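Rellemlow Community Help > Home, Storage & Sheds

Metal locker door pops back open, key turns but wont hold

Posted by Homa Heydari
Monday, 7:40 am

Hi all, quick one before work. We've got a bank of light grey metal lockers in the change room at our netball club, second hand, bought off a school clearance. 29 of them, 27 are fine. The other 2 won't stay shut. Key turns, feels like it's locked, let go and the door drifts open again. One of them also smells - people leave drink bottles in there over the weekend and I suspect something leaked under the shelf.

Tried so far: WD-40 in the lock (no change), pushing really hard (works until you walk away), folded cardboard in the edge (embarrassing). Do I need new locks or is it the door? Budget is basically nil. Also is there a trick to stopping people leaving half full bottles behind, or do I just give up?

Thanks in advance, Homa

soltani_fixes
9:15 am

Probably not the lock. If the key turns the full way the barrel is fine. What's gone is the cam - the little flat tongue on the back of the barrel. Either it's bent or the nut has backed off, so it swings round but doesn't catch behind the frame.

Open the door, look at the back of the lock. Turn the key and watch the tongue. Wobbles? Tighten the nut, 2 minute job. If its bent take it off, flatten in a vice, put it back on. Take a photo of which way round it sits first, I didn't once and spent a whole lunch break swearing at it.

If the cam is good then check the door. Old school lockers get kicked, and the bottom corner bows out. Close it slowly and look down the edge for a gap. Usually you can bend it back by hand with a bit of timber in the hinge side - go easy, the metal creases and then you've got a worse door than before.

And check the whole bank is level!! Uneven floor twists the frame and the doors on one end start drifting. We had a run of them in a warehouse in Bulton that did exactly this, packed under one foot and every door came good.

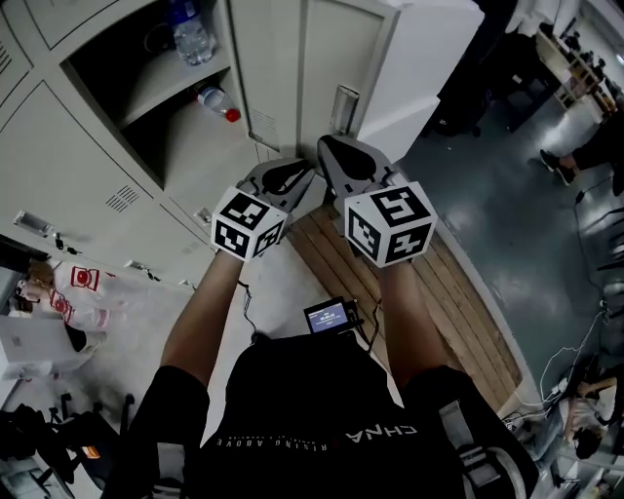
For the smell: everything out, shelf out too if it lifts. Warm water and a bit of bicarb, wipe the floor of the compartment right into the back corners, that's where the sticky stuff sits. Door open overnight. The vents do help but not with a puddle of old cordial. Tell people bottles go on the shelf standing up, lids done up, not lying on the bottom. A lid that's a quarter turn loose will dribble for days.

Oh and WD-40 isn't great in locks long term, it gums up. Graphite powder from the hardware shop, tiny puff.

Dazza2000
11:50 am

just buy new locks mate, Sekex do a cam lock that fits most of them. measure the hole first

tidybench
8:05 pm

Second the cam thing, ours was a loose nut. On the bottles - we do a clear out every Friday arvo, anything left goes in a tub by the door for a week then the recyling. Sign on the wall did nothing. The tub did. Got maybe three complaints and then it settled down.

Spare keys - label them now while you've got them all in one spot.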